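Petelberg handling trial: progress report to the programme office
Period covered: to March 18, 2022

We were asked to say by this stage whether the Plarnent fingers are worth buying for the second bench. My answer is not yet, and I would hold the order.

The supplier's case rests on one number, 542 picks without a drop, which came from their own shop with their own parts. We have now logged 1,874 attempts with the Plarnent set and the older Gittins set on the same arms. The Plarnent fingers dropped fewer items, but 158 of the failures across both sets were down to the wrist camera losing the edge of a dark part, and no finger will cure that. Take those out and the gap between the two is small enough that I wouldn't spend money on it.

The February change to the controller settings muddies things further. Runs before and after it should not be added together, though the summary sent to Gremberg did so. A corrected table will follow.

Desk items are the current work. Thin, dark, flat things remain the hardest, and the lamp makes the wrist view worse when it throws a bright patch.

Wrist views first and second, bench view third.

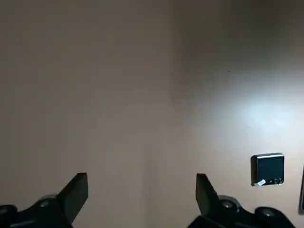
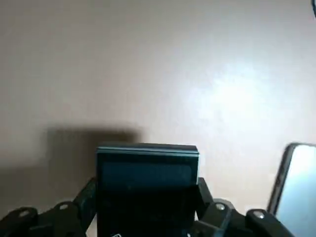
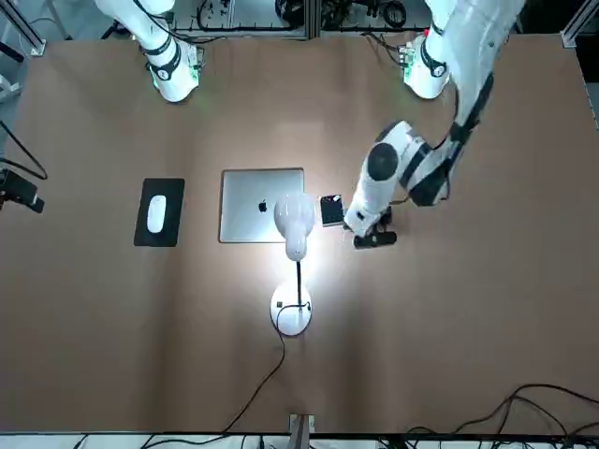
Spending is within the agreed sum. I would like about 20 more hours of bench time before any decision, all of it with the controller left alone and the lamp kept in one position. If the two sets still cannot be told apart, we should keep the Gittins fingers and put the money towards a better wrist camera. Plarnent have offered a longer loan at no charge, and I suggest we accept it without promising anything.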